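Why Corduroy Goes Bald
Stamatia Sfakianakis and Rosalie Bühler, textiles elective, spring term

1. Question
Corduroy is a fabric made of ridges, and people mostly wear it to sit down. We wanted to know which part of a garment loses its ridges first. Our money was on the seat.

2. Method
We borrowed 46 corduroy garments from classmates and relatives, who parted with them more easily than we'd hoped. Each of us scored the wear from 0 to 5 without seeing the other's sheet. Creases and twists were smoothed flat before scoring. 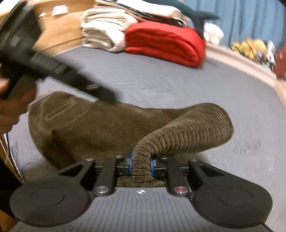 3. Results
The seat lost. Elbows and knees scored worst, and cuffs came next — apparently people fidget. We disagreed badly on 2 garments, both brown, and settled on Rosalie's scores after a long lunch.

4. Problems
Nobody could say how old anything was. "Dad's" is not a date.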